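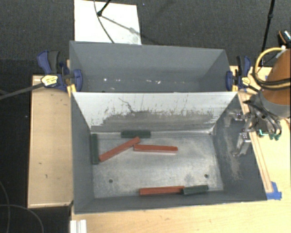
Brock Arsenault wrote in to say that his touch-up paint came off in sheets within a month, and asked whether bare steel has to be primed at all if the topcoat says "direct to metal". It does, if the old coating is already failing. The method below is for painted steel boxes, trays and drawers used indoors.

Identify the metal first. A magnet sticks to mild steel and to most galvanised sheet, but not to aluminium. Aluminium and galvanised surfaces need an etch primer. Ordinary red oxide primer will not hold on either.

Preparation

Empty the box and wash it with warm water and washing-up liquid. Rinse and dry, then wipe with white spirit and a clean rag. Do this before sanding. Sanding a greasy surface pushes the grease into the scratches.

Scrape off loose paint with a stiff filling knife. Work from the bare patch outwards and stop where the paint resists. Sand the edge of the remaining paint with 120 grit until a fingertip passes over it without catching, then go over the whole panel with 240 grit. Vacuum, and wipe again.

If the paint may be old enough to contain lead, test it before scraping. Do not dry sand it.

Priming and painting

Mask any drain or fixing holes from the back. Apply 3 thin coats of primer, leaving 15 minutes between them. Hold the can upright and start each pass beyond the edge of the panel. Leave the primer overnight.

I use Grovura grey primer and Kurko satin enamel. Two topcoats are enough on the walls. Floors that take sliding loads are better left unpainted and wiped with a little wax, or fitted with a rubber mat.

Full hardness takes up to 5 days in a cool garage. Do not load the box before then.

We use cookies to remember your settings. Accept | Manage

Comments (2)

Tavares: Does the 240 stage matter under satin? I have always stopped at 120.

Flidska: It does on flat panels. The 120 marks showed through on mine, mostly near the rim.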